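Recording a Two-Arm Book Handling Demonstration by Remote Control

This page sets out the procedure used at the Katska training site for demonstrations recorded through the Otuvell control station. Operators should complete the station safety check before beginning.

Step 1. Set the table
Place the wooden stand, the backpack, the bottle and the two books on the tabletop. The books are stacked, with the teal book on top. Vary the angle of the stack between recordings.

Step 2. Approach the stack
Start the recording, then bring the left gripper toward the left edge of the teal book. Keep the fingertips slightly above the tabletop and position the right gripper near the lower right corner. Hold both arms still for 4 seconds before making contact.
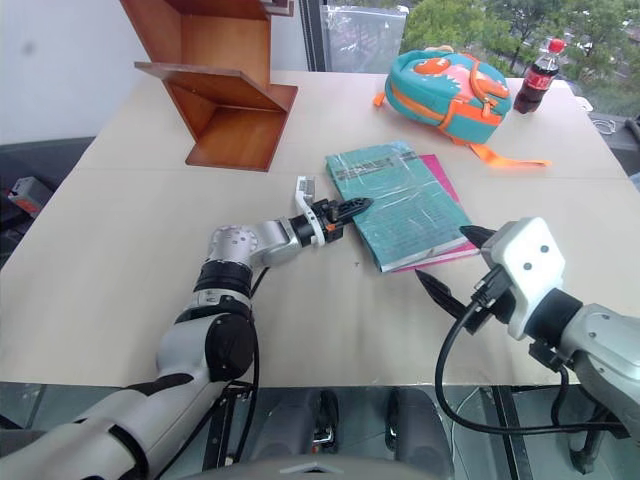

Step 3. Move the book
Close the grippers slowly and guide the book to the stand. If it slips, stop the recording and mark the attempt as incomplete. Do not correct the book by hand while the arms are powered.

Step 4. Withdraw and reset
Open the grippers and draw the arms away from the objects. Check that the cables can move freely before the next attempt. Record 10 attempts per set, then rest for 15 minutes.
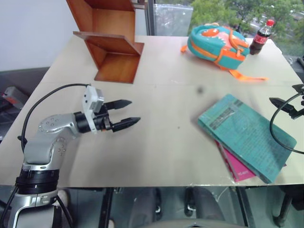 Left gripper open, with the stacked books at the right of the table.

Completed sets are to be uploaded to the Wiris folder by the end of the shift.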